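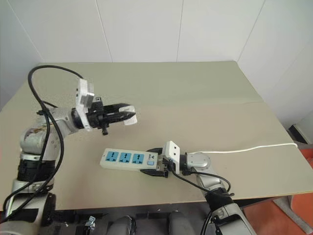

The lab tour at Tolerton began with a safety talk that lasted longer than most of my relationships with power tools, and then we were let in to see the thing we had come for, a method for teaching two robot arms to share a job. The job that afternoon was a white power strip with light-blue sockets. The right arm had it by the end where the cord comes out and the left arm hung over the other end with its fingers open. I have held an expensive wine list with less concentration. Nafula Nyamweya, whose project this is, let us stare for a while before she told us what we were staring at.

The method is called Mai. I asked what it stood for and was told it stood for nothing, they had used up their patience for acronyms on the grant. The idea is easy enough to follow from a folding chair. Most people who train a pair of arms record a person steering both of them through the task, over and over, and then have a program learn the whole performance as one long piece. It works fine until the object is two inches over from where it used to be, and then both arms go confidently wrong together. Mai splits the learning up. One arm is the holder and the other is the doer, and the program has to decide, many times during a run, which is which. If the holder's grip looks poor, the doer waits.

Waiting is the result. Nyamweya said this with a straight face, and there was a chart. They trained on 1,785 recorded runs and then tested with 100 fresh ones, the strip set down at a new angle each time. The old way of doing it finished 38 of them. Mai finished more than twice as many, and took its sweet time over every one. I wrote "slow" in my notebook and underlined it. Then Thịnh Đinh, who built most of the test setup, read it upside down from across the aisle and said yes, very.

We got to see three live runs. In the first, the left arm came down, stopped, and stayed stopped long enough for a man from Jomen to ask whether it had crashed. It had not. It was thinking about the right arm's grip, which it apparently found wanting. The right arm shuffled along the strip, the left arm reconsidered, and the strip was turned end for end and put back down. There was applause, the kind you give a toddler on a staircase. The second run went the same way, only faster. In the third, the cord got under the strip and both arms decided to be the holder. They held it beautifully. Đinh pressed stop after a minute.

That is the known weak spot, and I was glad to see it in person, having sat through plenty of demos where the weak spot was off sick. Cords are hard. The program sees the strip well and the cord badly, and it has no opinion at all about what a cord might do next. (Neither do I, judging by the back of my desk.) Nyamweya's plan is to give the cord its own set of training runs, with a person pulling on it at rude moments, and to have something to show by June.

Question time went mostly to the Stitthorpe people, who make wire harnesses and wanted to know when they could buy one. The answer was a long pause and then a polite description of how research works. Somebody else asked why a power strip. Đinh said it was stiff in one part and floppy in the other, it costs very little, and they already had a drawer full of them.

Coffee was in the hallway, from a machine with one arm and no learning of any kind. It gave me soup. The slides and the full table of results are supposed to go up on the lab's page once the paper is accepted, and I'd look at the failure list first, which Nyamweya says runs to 2 pages and is the part she likes best.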